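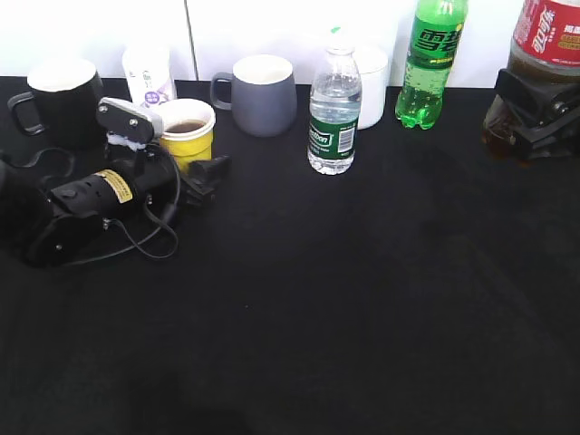 Mugs, cups and plastic bottles on a black tabletop with a white rear panel.

Inavby publishes shelf layout guide for shared drinks stations

2018-04-25 – Inavby, a supplier of storage fittings for offices and small meeting venues, has published a layout guide for drinks stations used by several teams. The guide sets out how mugs, handleless cups and plastic bottles should be placed on an open surface, how they should be labeled, and when they should be cleared. It is available now to all Inavby account holders at no charge.

The guide replaces the two-page sheet supplied with Inavby shelving until March. It was prepared with Van Rooij, which makes tabletops and splash panels, and is based on 2,144 placement records collected at sites using the Grarker shelf system. Each record lists the type of item, its position on the surface and the direction of its handle or label.

Single-row placement

The guide specifies one row along the rear of the surface, with the front left clear for pouring. Mugs are set with the handle to the side. Filled cups stand forward of tall containers and are not to be placed behind them. The rear panel should be wiped at the same time as the surface.

Color contrast is treated as a placement factor. A dark mug on a dark top is hard to pick out at its base, and the guide recommends that such mugs stand where the rear panel is light. Pale cups may stand anywhere on a dark top, provided the base remains visible from the front.
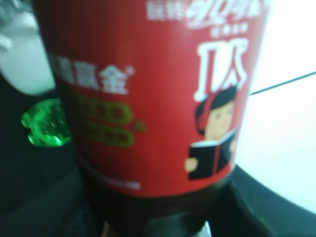
Bottle orientation is covered in section 2 of the guide. Large soft drink bottles are turned so that the brand name faces the user, as the name is the feature most people look for first. On a cola bottle with a red wraparound label, the large white script can be picked out even when the smaller printing cannot. Small promotional text is therefore disregarded when the front of a bottle is determined. Where a label carries a large illustration, such as a cartoon reader, the illustration may be used as a secondary reference – for example, when the script is turned partly out of view.

Bottles with a full wraparound label present a further difficulty. The printing changes from one side to the other, and two people may regard different sides as the front. The guide advises each site to choose one feature of the label and apply it to every bottle of that product.

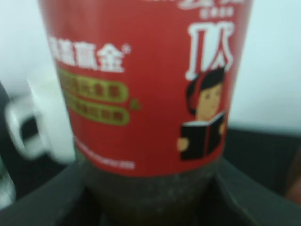 Clearing and restocking

Opened bottles are moved to one end of the row and closed after each use. Cups holding leftover drinks are emptied before the row is reset. Restocking is carried out from the unopened end, and labels are aligned as the last step.

Availability

The first print run is 2,000 copies. Digital copies can be requested through the Inavby customer portal. Printed copies are supplied in packs of 40 and are distributed by Mumico together with Grarker shelf orders.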